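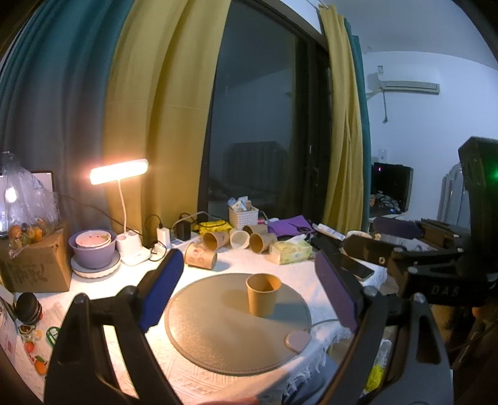

Every paper cup seller on the internet promises the same thing: sturdy, leakproof, good for hot drinks, kind to the planet. We sell paper cups and we have read a lot of those promises, including some we used to print ourselves. Most of them can't be checked by looking. What you can check is whether a cup stands up straight on a flat surface, and you should check it on the sort of surface you own. A plain kraft cup set on a round grey mat over a textured tablecloth has a better footing than the same cup on the cloth alone, and its neighbors lying on their sides on that table are a fair reminder of how little an empty paper cup weighs. No brand of cup gets around that, ours included.

Hilico Kraft Cup, Single Wall

Brown outside, open top, no handle, no sleeve. Sold by the Kinnunen shop in sleeves and in cartons of 600. Also available in white, and in kraft with a printed pattern. The cup underneath is identical, so please don't pay extra for the print expecting a tougher cup. We do charge slightly more for it. It's ink.

What it's for

Water, juice, cold coffee, a handful of nuts, pencils, paint water, sorting screws. It will take a hot drink, but it is a single wall cup and you will feel the heat through it. If you mostly serve coffee or tea, buy a double wall cup or keep a sleeve on it. We get asked whether two single wall cups nested together do the same job. They help some, and you have used twice the cups.

What we don't claim

We don't say "compostable" on this page. The cup has a thin lining, as nearly all paper cups for drinks do, and whether your local program takes lined paper is something only your local program can tell you. The brown color means nothing here either. Kraft looks greener than white and plenty of sellers lean on that. Pick the color you like.

We also took down "leakproof." A fresh cup holds water fine for an evening. Left full overnight, the bottom seam can go soft. Aino Salminen, who packs our orders, left 2 cups of water on her desk one afternoon in April and found one of them sitting in a small ring the next morning. The other was dry. Make of that what you want.

Using them on a crowded table

Most people are going to put these on a table that already has a lamp, a charger, a tissue pack and somebody's fruit on it. A few things we'd suggest:

Keep cups with drinks in them well away from a power strip. A light cup and a loose cable are a bad pair.

Use a mat or a coaster if you have a thick or bumpy tablecloth. We don't sell mats. Anything flat is fine.

Stack the spares upside down or keep them in the sleeve. Loose cups roll.

Fill to two thirds if children are at the table.

Things customers have told us

"Fine. It's a cup. The printed ones looked darker than on the website." (We have since changed the website picture.)

"Carton was dented and a few rims were bent. They sent a replacement sleeve and didn't argue."

"Bought these after the Zullura ones and can't say I notice the difference, except these cost less." (We can't say we notice it either, with a cold drink in them.)

"Too thin for soup." (Agreed. Please don't use them for soup.)

Ordering

Kraft, single wall, carton of 600: item 174
Kraft with printed pattern, carton of 600: item 706
White: sold by the sleeve only, ask us for stock

Lids are not included and we don't stock them. If you buy lids elsewhere, try one on a cup before you order a whole box. Rim sizes from different makers are often listed as the same when they aren't.

Returns

Unopened cartons can come back. Opened sleeves can't, for the obvious hygiene reasons, unless the cups are damaged. In that case send a photo of the rims to Sirkka Rantala at the order desk and keep the carton until she replies. She usually answers before noon.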